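Skekel gripper software – progress report to Voken
Period ending in May
By Boyang Tang

This report covers the software side of the Skekel project: control, perception, the motion planner and the replay tools. Hardware costs and staffing are in the separate sheet that Baltasar Domínguez sends with the invoice. The work plan has not changed from the last report, apart from one task moved to the next period and explained under Planner.

Summary of status

The demonstration recorder is finished and in daily use. The perception model now runs at the speed the control loop needs. The planner is behind. The target for this period was a policy that moves a computer mouse between a desk and a mouse pad, and we have the data for it, a trained first version, and a list of faults we understand fairly well.

Recorder

The old recorder wrote video and finger width to separate files and matched them up later by file time. That was the source of most of our bad training data last winter. Baltasar rewrote it so that both streams carry the same clock, and the recorder now refuses to save an episode if the two drift apart by more than 2 frames. The check is strict, and it threw out a lot of episodes in the first days. We found that one of the laptops was going into power saving when the lid was half closed. With that fixed, rejected episodes are rare.

We set a goal of 2,000 saved episodes for the mouse task and reached it before the end of the period. All of them went through the same labeling script, which marks grasp, lift, place and release from finger width and tool motion. The script is wrong most often on release, where an operator opens the fingers slowly and there is no clear step in the signal. We correct those by hand in the replay viewer. 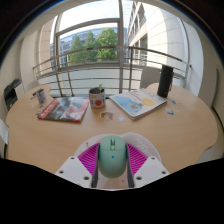

The replay viewer itself has had a small amount of work. It can now jump between phase marks, show finger width as a strip under the video, and export a corrected episode without touching the original. Cabral asked for a batch mode so that they can run the same corrections on their own recordings. It is written but the error messages are poor, and I would like to clean them up before we hand it over.

Perception

The lens gives us a very wide view, and the first model was trained on flattened crops. Flattening cost time on every frame and lost the outer part of the view, where much of the useful information about the table edge and the room is found. We dropped that step. The current model takes the round view directly, with the black border masked out, and it holds the planned rate of 30 frames a second on the control computer with room to spare.

Accuracy near the center is the same as before. Toward the sides it is better for large things such as table edges and worse for small flat things. A mouse pad near the side of the view is sometimes found in two pieces. We tried a simple fix that joins nearby regions of similar color, and it also joined a magazine to a pad in one of our test sets, so it is switched off for now.

The other open fault is pose. The model reports which way the mouse is pointing, and on a smooth oval shell it can be wrong by half a turn when the buttons and wheel are not clear in the view. Adding a second look from a different tool angle helps. I have put this in the plan as a separate step before grasping, and it slows the task down a little.
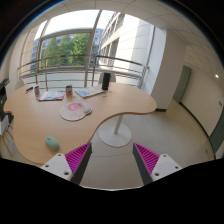
Mouse on the desk in front of the pad, with the gripper open.

Control

The finger controller used to close at a fixed speed and stop on a width limit. It now slows as it nears the expected width of the object and stops on contact. We tuned it on boxes first, then on curved objects, which are harder for us. On a rounded shell the fingers can touch on one side well before the other, and the old controller would carry on closing and push the object along the table. The new one allows the tool to shift sideways by a small amount after first contact, so the second finger can meet the object.

The shift is limited in software and the limit is set per task. Please note that the limit in the settings file sent with the last report was left at its test value. The corrected file is in the Komalard folder on the shared drive.

Planner

This is the late item. The planner was meant to handle placing as well as grasping by now, and only grasping is done. Placing onto a pad with a raised wrist rest is the case that holds us up. The planner treats the pad as flat, picks a spot too close to the rest, and the tool path then brings a finger over the cushion. I have a version that keeps a margin around raised areas, but it depends on the height estimate from perception, which is noisy at low angles.

We ran the planner offline against 1,000 recorded starting positions to see where it fails. Most of the failures are at the curved edges of the desk, where it cannot find a tool angle that keeps both fingers above the surface. A smaller group is caused by the half-turn error described above and will go away when that does.
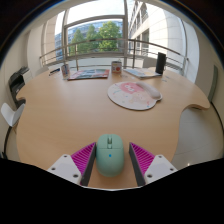
Will the planner delay affect the delivery to Cabral?
The grasping release goes to Cabral on the agreed schedule, and placing will follow as a separate update in July.

Next period

Finish the placing planner with the margin around raised areas. Improve the height estimate, most likely by using two views. Clean up batch mode in the replay viewer and write a short guide for it. Start the same task with a second object – we have proposed a stapler, and Voken's agreement on that would be useful before June so that recording can begin.

One request on budget. The control computer is shared between training tests and live runs, and we lose most mornings to one or the other. A second machine of the same type would fit within the unspent travel line. Baltasar has the quote.

Comments (3)

Baltasar Domínguez, 9:40 a.m.
The release labels are better than the text suggests. I changed the threshold after Boyang wrote that section, and the slow openings are mostly caught now. Hand correction is still needed for episodes where the operator opens, stops and opens again.

Voken program desk, 11:15 a.m.
Stapler is fine with us. Please send the quote for the second machine directly and we will look at moving the travel money. Could the next report include the planner failures split by cause?

Boyang Tang, 2:05 p.m.
Will do on the split. The new threshold is in the main branch, and I will relabel the older episodes with it this week.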